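Monday, March 18, 2024
by Harriet Benavides

I have been meaning to deal with the bathroom drawer since December, and this weekend I finally pulled the whole thing out, carried it to the big white table and tipped it over. Hair ties, three dried-up nail polishes, a hotel sewing kit, the good tweezers I had already replaced (twice!), and enough bobby pins to build a small fence. Teresa was over for coffee and kept holding things up and asking "stay or go?" until we were both a little silly.

Most of it went. What stayed was the pink hairbrush, the one with the thin metal bristles, which I bought when my hair was down to my waist and have never found a match for. I clean it by running a wide comb through from the handle end first, then going after the fuzz at the bottom with a toothpick. It takes me nearly 6 minutes and I rather enjoy it — there's something restful about a job that small.

The cheese container came out of the kitchen for all this. Sunita gave it to me, and it has molded holes in the sides and makes me happy every time I walk past it. I'd like it to hold the hair ties from now on, though Teresa thinks it belongs back with the tea bags, and we left that one undecided.

Next weekend, the linen closet. I have 190 opinions about fitted sheets and I'll try to keep it to one or two.

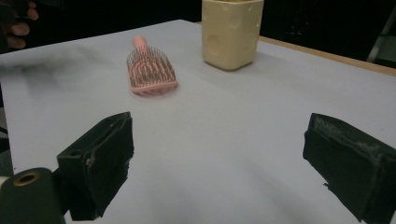

The old pink brush and the cheese, still waiting for a home

Contact | © 2024 Harriet Benavides | Back to top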